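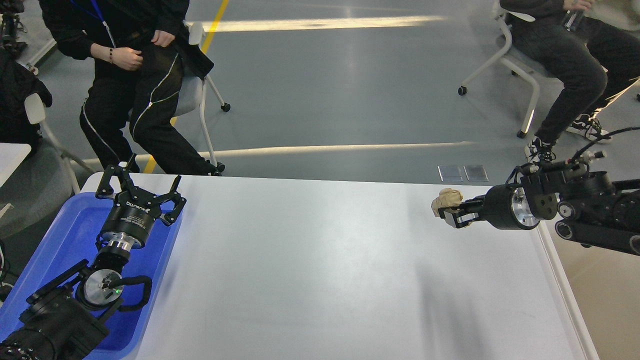
*Right arm with the crumpled beige thing in its fingers, left arm parked over the blue tray.*

Hi all,

Catching up on the chores thread. Chantelle wrote on 10/07/2024:

> I keep reading that a machine will be clearing my dinner table any minute now. I've got 3 kids and a table that looks like a landfill by seven every evening. Has anyone on this list watched one do real tidying, with stuff it can't squash or drop? Or should I just go on yelling up the stairs?
>
> Chantelle Pretorius

Keep yelling, Chantelle! I spent a morning at Lekota watching two arms work at a white table, and I came away more impressed and less hopeful than I went in (both at once, which annoyed my wife when I tried to explain it over supper).

Mugs and boxes don't worry me much. They have sides. What I care about is the lumpy leftovers, the wadded napkin, the heel of a loaf, because that's what's on my table and I bet it's on yours. A thing like that has no good place to grab it, and two stiff fingers have to come in really low to get at it.

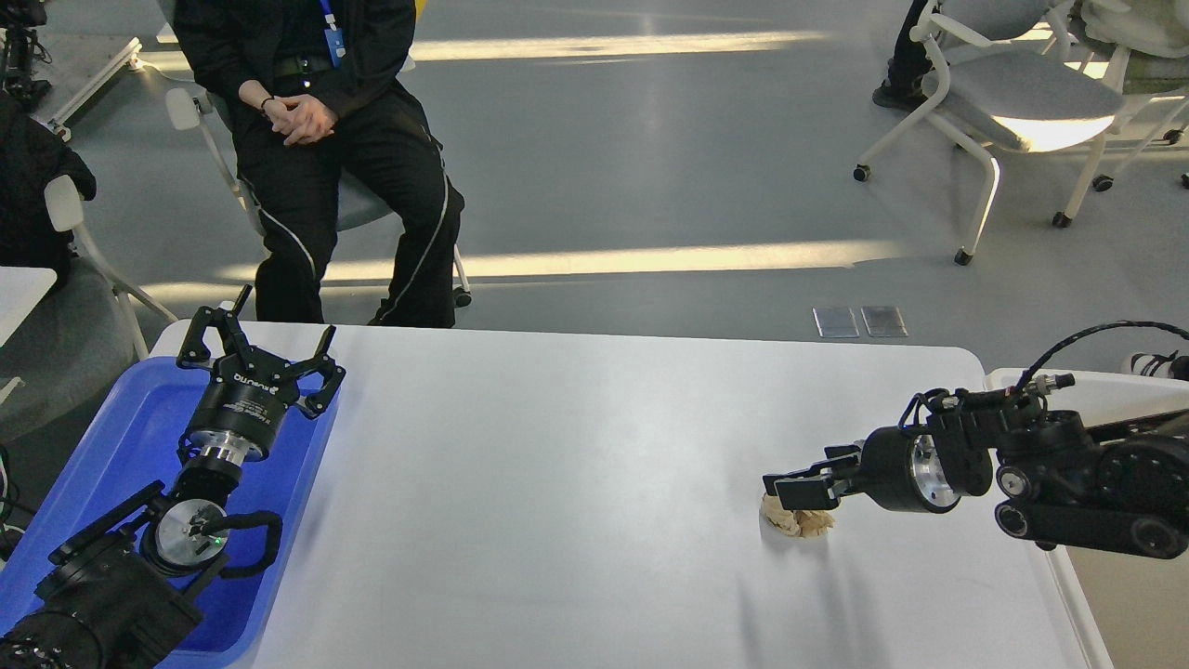 Photo: Mandla Baloyi, Lekota visit

I've been running a Zutgate picker at the shop since August, and it's great as long as every part is the same part. Slip in one bent bracket and it sulks. So I do give credit for anybody trying this with odd shapes — it's a much harder job than mine. But Cloreck wants 400 a month to lease their arm, and for that I'd want it to do the crumbs too.

Somebody asked off-list about the Fliltow one. I haven't seen it run, only the brochure, and the brochure has a very clean kitchen in it.

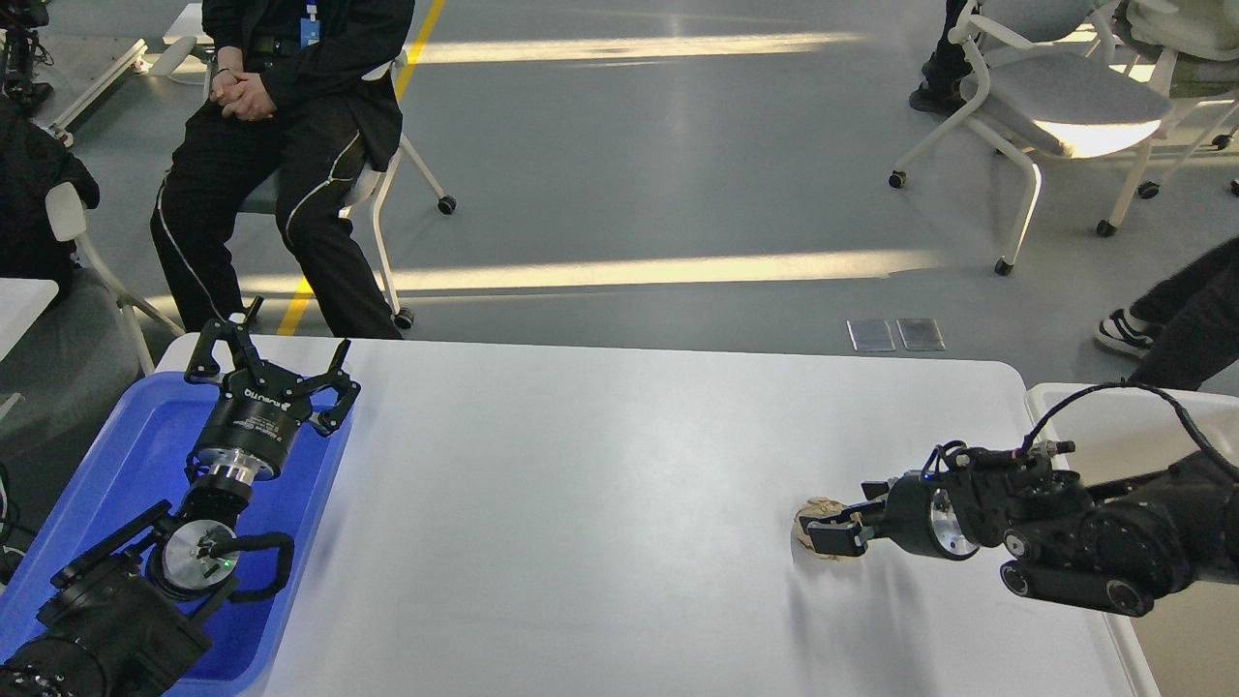
Can a two-finger gripper handle soft food without crushing it?

Sometimes, if the grip force is set low and the piece is firm enough to hold together, but ripe fruit and fresh cake are still a bad bet.

Chantelle, if you want to come along next time, write me directly and I'll ask if there's room. Bring a napkin from your table. I mean it, a used one.

Mandla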